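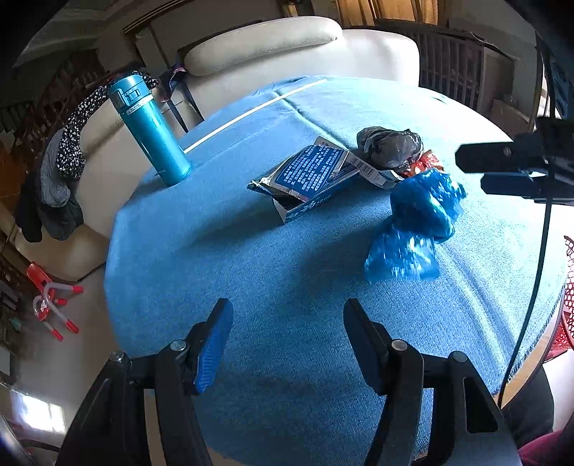
Home Opinion Tools Kitchen & Home Archive

Give me the cluttered table

I have been reading pitches for home robots for a good while now, and most of them lose me at the same spot. The kitchen in the video is spotless, there is one red apple on the counter, and the arm picks up the apple. Great! I don't own that kitchen. I own one with grocery bags in it.

So when Sovico started offering its hand-held gripper kit to small teams and stubborn hobbyists like me, I went in grumpy and came out delighted. You hold the thing in your own hand, you do the chore, and the camera on it records what the fingers are doing from the fingers' point of view. Later that recording goes into training an arm. The kit costs 800 dollars, and Zamik, the software that sorts the recordings, comes with it.

What won me over is where it lets you work. A regular living room will do, with a cloth on the table, sun coming in hard from one side, clothes over the sofa and a thermos standing in the middle of things. Think about what a machine has to cope with there. A shiny bottle has a bright streak down it. An opened cardboard package has flaps sticking out every which way, and a crumpled plastic bag has no shape you could draw twice. Even the tablecloth has creases! I would trade a hundred apple videos for one good afternoon of that.

The fingers are the best part of the hardware. They have ribbed pads and they lean in toward each other at the tips, and after 17 sessions I trust them with a thin plastic bag more than I trust my own kitchen tongs. You learn to come in low and let the pads gather the plastic before you squeeze. (I was squeezing first. Don't.)

I do have complaints. My wrist was sore after more than 3,000 grabs, and I'd pay extra for a softer handle. The manual reads like it was put together from two other manuals. Zamik also throws out recordings where the light changes fast, and those are exactly the ones I want to keep. The Ellance kit handles that better, though it is heavier and I never got comfortable with it.

Maksym Pavliuk at Yurchenko, where they train arms for light household work, told me he would take messy footage from 3 ordinary homes over a month of studio work. I'm with him. If these machines are ever going to clear a table, let them learn on the tables we have.

Comments

dorsey_p: Does it come in a left-handed version? My last one was murder.

Reply from the author: Same grip either way, you just flip the strap.

Knobs&Levers: Agree on the manual. Page on charging is in there twice.

tilde44: Still too much money for me but I want one badly.

Contact us | Copyright, all rights reserved | Back to top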